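Rimcombe 14 Furniture Wax
Hard paste wax for bare, oiled and finished wood
Sold by Skinivex

Product details

Rimcombe 14 is a solvent-borne paste wax for indoor furniture. It is a blend of beeswax and carnauba wax in a low-odor mineral spirit. It contains no silicone, no dye and no fragrance. The paste is pale yellow in the can and dries clear.

The product is meant for desks, dressers, shelves, table legs, drawer runners and turned work. It may be used over cured shellac, lacquer, oil or varnish, and on bare hardwood that has been sanded and dusted. It is a maintenance and rubbing finish. It does not form a hard film and should not be used alone on a surface that will stand in water, such as a kitchen counter or a sink surround.

The 14 in the name is the formula number. Earlier formulas under the Rimcombe name used a turpentine base and are no longer made. Cans of the older product can be told apart by the screw lid; the current product has a press lid. The two may be applied over each other once the first has dried hard.

Choosing a wax for light woods

Ash, maple, birch and beech show color changes more readily than walnut or oak. Most complaints about wax on light furniture come down to one of three faults: a dark pigment in the wax, an uneven first coat, or old wax left in the grain before the new coat went on. Rimcombe 14 carries no pigment, so the first does not apply. The other two depend on preparation.

On bare light wood, expect a slight warming of tone, close to what is seen when the surface is wiped with mineral spirits. Test on the underside of the top or the inside of a drawer front. Leave the test patch overnight before judging it. Fresh wax looks darker than cured wax.

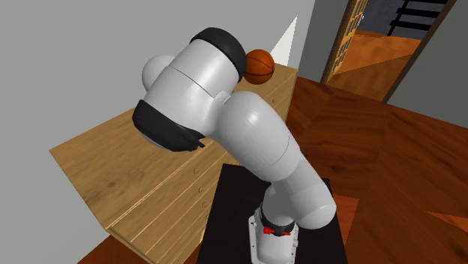
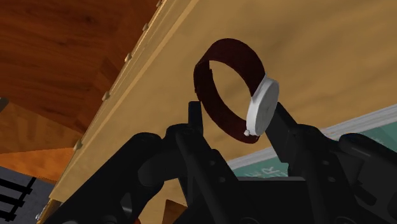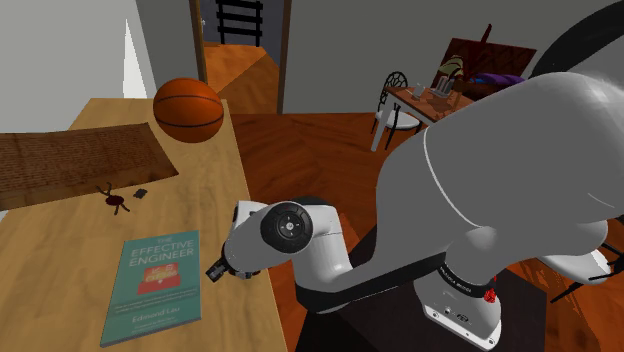
Surface preparation

Remove hardware where possible. Wax that collects behind a pull or hinge plate stays soft for a long time and attracts dust.

Bare wood: sand with the grain and remove all dust with a vacuum and a lint-free cloth. Sanding beyond the stated grit closes the surface and reduces the amount of wax the wood will hold. Raise the grain once with a damp cloth if the piece will be handled often, let it dry fully, and sand lightly.

Finished wood: clean with mineral spirits to take off polish and hand oils. If the finish is glossy, a light rub with a fine gray pad gives a more even sheen. Do not use steel wool on oak or chestnut. Fragments left in the pores will rust and leave black specks.

Previously waxed wood: if the old wax is clean and hard, apply directly over it. If it is smeared, sticky or gray, strip it with mineral spirits and change cloths often. A single dirty cloth will move the old wax from one part of the top to another without removing it.

Pieces treated with a silicone spray polish are a separate case. Silicone cannot be reliably removed with mineral spirits, and the wax may bead or streak. A sealing coat of dewaxed shellac is the usual remedy.

Application

Stir is not required. If a thin layer of solvent has separated on top of the paste, work it back in with a clean stick.

Load a folded cotton cloth and apply a thin coat in small circles, then level with straight strokes along the grain. The coat should look like a faint haze. If ridges are visible, too much has been used.

Leave until the haze turns dull, then buff with a clean cloth. In a cool or damp room the wait is longer. Apply 2 coats to bare wood and one to finished wood. Let the first coat stand overnight before the second.

For drawer runners, rub the paste on thickly, leave it overnight, and wipe off the loose material. No buffing is needed.

Technical data

Form: soft solid paste
Color: pale yellow, drying clear
Sheen: satin, rising with buffing
Coverage: 80 square feet per can on finished wood, less on bare wood
Coats: 2 on bare wood, one on finished wood
Sanding limit before use: 320 grit
Recoat: overnight
Thinner and cleanup: mineral spirits
Shelf life: two years unopened

Abrasion result

The wear figure we quote comes from a rub test on waxed maple panels run by Yutong Hao in our shop in April. A weighted felt pad was drawn back and forth over each panel. Sheen began to fall at 4,000 strokes on panels with two coats. Panels with one coat were not carried to failure, and no figure is given for them. The test says nothing about water rings, heat marks or scratches, all of which wax resists poorly. Use coasters.

Companion products

Badel applicator pads are cut from dense cotton felt and hold less paste than a folded cloth. They are suited to moldings and spindles. They can be washed in mineral spirits and reused until the face becomes stiff.

Abdel Hamid buffing brushes have a horsehair face and a beech handle. The short-hair model is for flat tops. The long-hair model is for carved work, where a cloth leaves wax in the corners.

Storage and safety

Keep the can closed and away from flame and direct heat. Use with a window open. Wear nitrile gloves if your skin reacts to solvents.

Cloths wet with this product should be spread flat outdoors to dry before disposal. If the same cloth has been used with a drying oil — linseed or tung, for instance — it can heat on its own and must be kept in water in a closed metal can.

If the paste has frozen, bring it to room temperature slowly and stir. It may be slightly grainy. The grain disappears on buffing.

Ordering

Single cans ship by ground only. Trade cases are sold unopened and cannot be split. Unopened cans may be returned; dented cans should be reported before the lid is lifted.

Data on this page revised August 13, 2024.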